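The Trade-In

"It stands up," Gervasio Tapia said. "I'll give you that much."
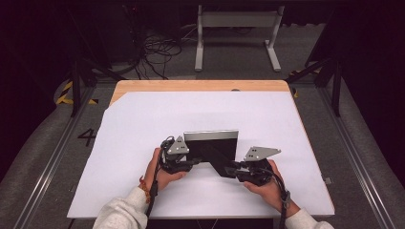 Lorcan had driven 37 miles to Bundville because the ad said the shelf kit went together without a single screw, and in his experience anything that went together without a single screw came apart the same way. He ran a repair counter. People brought him the proof in grocery bags. So he stood with his coat on and watched the panel, flat and black with a thin silvery edge along the top, upright on a sheet of white paper that didn't reach the back of the table. He looked at the paper, which was a little wrinkled, and wondered what the wood was like under it. There was bare pale wood at the back, and it looked fine. Maybe it all looked fine. He had been told once that he would ask to see the underside of a gift.

"How long does it stand?" he asked.

"What do you mean, how long?"

"I mean if you walk away from it."

Gervasio shrugged. He had sold Braltisetti kits for six years and before that he had sold water softeners, and he had the same shrug for both. "Heikki has one in his hallway. Ask Heikki."

"Heikki Halonen puts nothing on his shelves. He owns a lamp."

"Then the lamp's on it."

"The lamp's on the floor. I've been over there."

The brochure lay on a chair by the door. It said the bracket had been tested to 580 cycles. It didn't say cycles of what. Lorcan turned it over in case the back was more forthcoming, but the back was a map to the showroom, where he already was, and a coupon that had run out in April.

"What's a cycle?" he said.

"Loading and unloading."

"Loading with what?"

"Books, I guess. Dishes."

"Those aren't the same."

"You want me to call the factory?"

"Yes," Lorcan said, and was surprised when Gervasio took out his phone and did it. It rang for a long time. A recorded woman thanked them for choosing Braltisetti and said there were callers ahead of them. Gervasio put it on speaker and set it on the chair, on top of the brochure, and they both listened to a piano.

His wife wanted the shelf for her father's records. The old man had moved in after New Year's with two suitcases and the records, and the records were still in the dining room, in the boxes, and every night they ate dinner next to them as if they were company. Lorcan had offered to build something. He'd offered it in front of people. Then he hadn't built it, and she had cut the ad out and left it under his keys without saying a word, and he would have preferred the word.

"My father-in-law's got a lot of records," he said.

"Records are heavy," said Gervasio.

"I know they're heavy."

"I'd use screws, for records."

Lorcan looked at him. The piano went around again.

"You'd use screws," he said.

"I'm only saying what I would do."

"Does it take screws?"

"It voids the warranty."

He asked what the warranty covered, and Gervasio said he'd have to look that up.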